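Delten Bench is a robot arm workstation built in the Hatcombe shared workshop by Jordan Yeoman and Lionel Cropper. It is used to develop and test programs that pick up and move light kitchen items on a tabletop. The project began as a two-person build and is now open to other members of the workshop who have completed its safety session. The name covers the table, the arm, the gripper mount, the camera brackets and the control software, which is called Rarine.

Background

Yeoman and Cropper met at Hatcombe, where both had been members of the electronics group. Yeoman had a used arm that had been stored in a garage for most of a year, and Cropper had been writing motion planning code that had only been run in simulation. They agreed in June to put the two together and asked the workshop for a fixed space.

Their first plan was a parts sorter for the workshop's screw and bolt drawers. This was dropped after several weeks. The bolts were too small for the gripper fingers, and the drawers had to stay available to other members during the day. Kitchen items were chosen as a replacement. They were cheap, came in many shapes, and could be stored in one box under the table.

Construction

The arm is white, with a rounded wrist unit that carries a blue status light. It is bolted to a steel plate, and the plate is clamped to the table frame. An earlier version used four screws driven straight into the tabletop. It was replaced when the base shifted during fast moves and the saved positions no longer matched the table.

The gripper is a black two-fingered unit. Its mount was designed by Cropper and went through several versions. The first held the fingers too far out from the wrist, which made the tip sag at full reach. A later version brought the fingers closer in but left no room for the cable connector. The current mount is a compromise between the two, and the drawings are kept in the project folder under the name Isah, after the version that was finally accepted.

Power and data for the gripper run through a black cable outside the arm. The cable is left with a loop near the wrist so that it does not pull tight when the wrist turns. The length of this loop was found by trial. A short loop strained the connector, and a long one caught on objects standing on the table. Users are asked to check it before each session.

The tabletop is white. Yeoman had suggested a dark green surface, and a sheet was tried for two sessions, but the vision program had trouble finding the darker cups against it. Pale objects are harder to find on the present surface, and this remains a known weakness of the bench.

Tabletop layout

The standard layout is a mixed kitchen arrangement with an appliance at one side of the reach area. Users may change the small items freely, but the appliance is treated as a fixed obstacle in the software and must be measured again if it is moved. The green colander is among the more difficult objects in regular use. It has to be gripped by the rim, and the planner must bring the fingers down at the correct angle. If the fingers land too far inside, they meet the base of the colander before they can close.

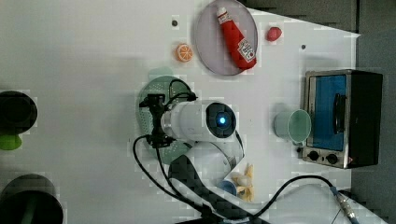
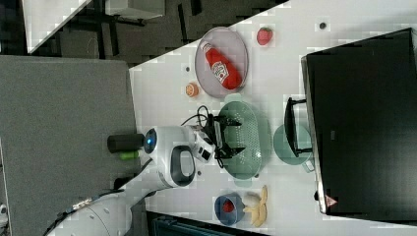
The arm over the green colander, with a ketchup bottle lying across a plate on the same table.

Bottles are usually laid on their sides. A standing bottle is easier to grip but falls if the approach is slightly off, and a fallen bottle tends to push other objects out of place. Small pieces such as the strawberry and the orange slice are used to test fine positioning and to check that the planner can leave nearby objects alone while it works on a larger one.

Software

Rarine runs on a desktop computer next to the table. It is divided into a vision program, a planner and a logger. The vision program finds objects and estimates their position on the table. The planner chooses a grip and a path to it. The logger saves joint positions, gripper state and camera images for each attempt, along with a note typed in by the user.

The log held 1,617 attempts when it was last moved to a new disk. Attempts made before the base plate was fitted are kept in a separate folder and are not used for comparison, as the position of the arm in those sessions cannot be relied on.

Speed is limited in software. Normal work is done at 40 percent of the arm's full speed, and 50 percent is allowed for moves well above the tabletop. Raising either limit requires both builders to be present.

Use and safety

One person operates the bench at a time, with the stop button within reach. Hands are kept off the table while the arm is powered, including between attempts, and objects are reset only after the motion program has been paused. Long hair and loose sleeves must be tied back.

The bench can be booked through the workshop calendar. Sunday is reserved for repairs and calibration.

Known problems

The gripper fingers wear at the tips and lose their hold on smooth plastic. Replacement pads have been cut from sheet rubber, but these come loose after heavy use, and a molded version is planned. Reflections from the appliance can also confuse the vision program late in the afternoon. A blind was fitted to the nearest window and reduced the problem without removing it.

See also

Hatcombe electronics group
Isah gripper mount
Rarine change log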